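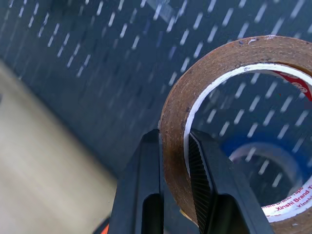
Figure 4. Brown packing tape with a printed white core.

Home Issues Lesska Working Papers Authors Search Log in

4. What we learned about tape, and about everything that hangs next to it

I said in Section 2 that I didn't expect to write much about tape. My plan was a paper on screwdrivers, with a side note on scissors, and I had already drafted the side note. Then Edileuza Barros and I sat down with the first batch of log sheets from the Nososau workshop and tape was all over them. People couldn't find the tape, or they found the wrong tape, or they found the right tape and then spent ages picking at the end of it with a fingernail. So tape gets its own section, and the screwdrivers have been moved to 4.3, where I hope they'll be happy.

4.1 Rolls in a drawer

In the first round everything at Nososau lived in drawers, the way it had for years. The drawer was deep, the rolls lay flat in stacks, and whichever roll had been used last was on top. We logged 2000 tool pickups under this arrangement. A pickup counted from the moment someone looked up from the job to the moment the thing was in their hand, and we marked it as a "search" if they opened a second drawer, asked somebody, or gave up and used something else (masking tape on a shipping carton, more than once!). By that rule we had 67 searches. Tape made up the biggest share of them, with scissors next.

I want to say a word about the brown tape in particular. Packing tape is the one roll that everybody in the building uses, even the people who never touch a screwdriver, and it's the one that wanders. It goes off to the shipping table, it goes to the front office at Clinen to close up one envelope, and it comes back days later, if it comes back. The colored rolls pretty much stay put. Edileuza's guess was that people think of a colored roll as a tool and of brown tape as something like paper towels, there for whoever grabs it first. I like that guess a lot, though we didn't test it and I wouldn't want it quoted as a finding.

The other thing with brown tape is the label. On a roll like the one in Figure 4 the name is on the inside of the core ("Xinshi Brand Tape", in red, over and over around the curve), and you only read it when you look into the roll. In a stack you see the side of the wound tape and nothing else. Two brown rolls of different makes look like twins from there. Our packers had strong opinions on which make tore cleanly and which one split, and they would lift rolls out of the drawer one after another to peer into the middle. I had that down as dithering in my first notes. Edileuza crossed it out and wrote "reading," and she was right.

4.2 Rolls on a hook

Over the summer Jailson Vasconcelos put up a pegboard behind the bench, from a kit we ordered through Pacheco. We went back and forth on the layout for longer than I'd like to admit. My own drawing had the tape down low, near the tabletop, on the theory that heavy things belong at the bottom. Jailson pointed out that anything low on the board gets hidden the minute you put a carton down in front of it, so his version had the hand tools and the tape in one row, up where you'd see them over your work, with the bench left clear for whatever you were doing.

We settled on three rules and taped them (with masking tape, sorry) to the side of the cabinet:

Each roll gets its own hook, facing out, so you look straight at the core.
Scissors go between the screwdrivers and the tape, as they get used with both.
Anything that can stand in a cup stands in the cup.

The third one was Jailson's, and he stuck to it with real feeling. He can't stand a screwdriver lying on a bench. I can live with one, and I'd argue that a driver you're about to pick up again in half a minute is fine where it is, but we wrote the rule his way and then watched how well people kept it. Not very well, as 4.3 will show. A small driver is so easy to set down, and the cup is a reach.

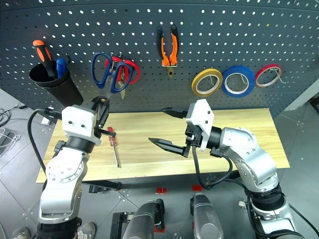 We gave everyone the rest of the summer to get used to the board and ran the second round in October. Same people, same kinds of jobs, same rule for what counts as a search, and again 2000 pickups. The searches came to 48. I'll be the first to say that's a smaller drop than I was hoping for. I had been telling people over lunch that the board would wipe them out.

When we went back through the sheets, the pattern was pretty plain. Searches for the colored tapes had nearly gone away. A roll hanging by itself on a hook is hard to miss, and an empty hook is useful too. You see at once that the roll is out and you ask for it, where before you'd have dug to the bottom of the drawer to be sure. (By our rule asking is still a search, so the board got no credit for that. I think it should have. We argued about changing the rule halfway through and decided to leave it alone so that the two rounds could be compared.)

Brown tape was a different story. It had a hook in our plan and it was hardly ever on it. It still walked off to shipping and it still spent nights in the office. What did change was how people picked between makes once they had a roll in front of them, for the simple reason that hung up or held up, you can see into the core. The lifting and peering nearly stopped.

One small complaint came up in both rounds, and I'm putting it here for lack of a better place. The outside of an older roll gets scuffed and picks up specks of whatever it was lying on, and some of the packers peel off a full turn before they'll trust it on a carton. We didn't measure the waste. Somebody should, and I'd happily hand over our sheets.

4.3 The screwdrivers, at last

I promised, so. Screwdrivers did fine in the drawers and fine on the board. Handle color is doing most of the work here, as far as I can tell. Our people ask for "the orange one" or "the blue one" and hardly ever mention the size or the tip, and they were quick at both layouts as long as the handles were showing. The little drivers are the exception. They're the ones left on the bench, and when they're left on the bench they get rolled under something. Nearly all the driver searches in October were for a small one that was within arm's length the whole time.

Scissors I can cover in a line or two. Hanging them by the handles with the blades down suited everybody, and having two pairs with different handles ended a long quarrel over which pair was for tape and which was for paper. The tape pair gets gummy. The paper people would like it known that theirs doesn't.

If I were setting up the board again I'd keep the row as Jailson had it, put the cup nearer to the hand that holds the driver, and buy a second brown roll for the office so that ours could stay home. Edileuza would add a tray for the small drivers. We haven't talked Jailson into the tray yet. Section 5 goes into how the log sheets were filled in and where I think they fall short.

Comments (3)

benchmouse
Enjoyed this more than I expected to enjoy a paper on tape. We've had our rolls on hooks for years and the brown one is never there either. Did you try one of those handheld dispensers? Ours gets carried off less, I think because it's ugly and heavy.

T. on the night shift, 30/07/2018
Going by the draft plan only, since the October numbers aren't up yet: please don't put the scissors in the middle. I'm left-handed and everything in the middle ends up behind my own elbow.

Paperside
As one of the paper people, I can confirm that our scissors are clean and that we'd like them to stay that way. Could the full log sheets go up with Section 5? I'd like to see which makes of tape your packers were lifting out to look for.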